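Bestthorpe Household list
Subject: Re: Folding on the sofa, and marks on the seat
From: Ravinder Paquette
Date: November 21, 2019

Ankica Đorđević wrote:

> We have no table big enough for folding, so the washing gets done
> on the sofa. Two questions for the list. Does anyone have a method
> for small cotton things that works on a soft seat? Mine slide about
> and come out crooked. And has anyone cleaned a grey woven cover
> that doesn't come off? Ours has gone dull along the front where
> people sit. I tried a baby wipe and it left a ring.
>
> Ankica

I fold on the sofa as well, and have done since we moved in July. Ours is a grey one with a fixed cover and it shows every smudge, so I can answer a bit of both. Two pictures are in with the text. The first has the seat, the wall end and a pink cloth that was still to be folded.

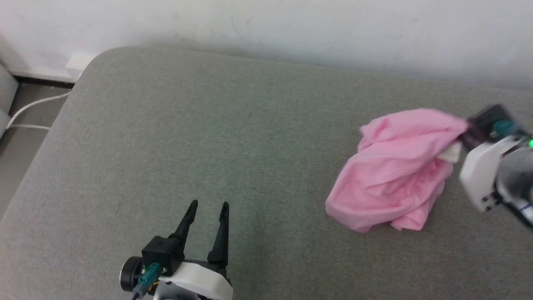 Ravinder Paquette

On the folding first. The seat is softer than a table, so pressing down hard does nothing except make a dip, and the cloth goes into the dip. I lay the piece down loosely and pull it out from the corners, two at a time, with the flat of the other hand resting in the middle. Don't smooth from the middle outwards on a woven cover. The weave holds the cloth back and you end up pushing a wrinkle in front of your hand.

Keep away from the front edge. On ours the padding is rounded there and anything laid over it hangs down and drags the rest with it. I work in the flat part of the seat and kneel on the floor, which is easier on my back than leaning over. Faizal Menon said on this list that he puts a tray on the seat and folds on that. I tried it and the tray tipped, but his sofa may be firmer.

For pieces with a hem, I go by the stitching and ignore the outer edge. Cheap cotton pulls out of shape in the wash and the edge can wander quite a lot. The stitched line wanders too, but less. You can see the stitching on the pink one in the second picture, running down just inside the fold. I line that up with the stitching on the other side, and if the edges don't meet exactly I leave them. If there is a label I put it at the top right so that it ends up inside.

Big creases I take out by lifting the cloth and giving it a shake. Small ones I leave. They go flat in the pile.
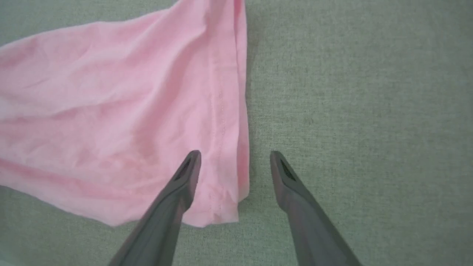 Cleaning a cover that doesn't come off

Hoover it first with the brush head, or you will turn the dust into mud. Then use a white cloth wrung out in lukewarm water with a very small amount of wool wash. I use roughly 3 drops to a washing-up bowl. Do the whole seat from seam to seam. Your ring came from wetting one patch and letting it dry on its own.

Go over it again with plain water, wrung out just as hard, and leave it overnight with the window open. Try it on the back first where it won't show.

I bought a bottle of Vundel foam before I knew any of this. It did lift the marks but it left the seat stiff, and I had to rinse it twice. Ratih Gunawan got on better with it on a darker cover, so it may depend on the cloth.

It won't stay clean for long if you sit on it every day. I do ours every 7 weeks or so and there are always some faint smudges left. An old sheet spread over the seat before folding would help if yours is worse than ours, though the sheet moves about as well and needs tucking in at the back.

If anyone has a way of getting scuffs off plain white paint without leaving a shiny patch, I would like to hear it. The wall above our sofa needs doing next.

Ravinder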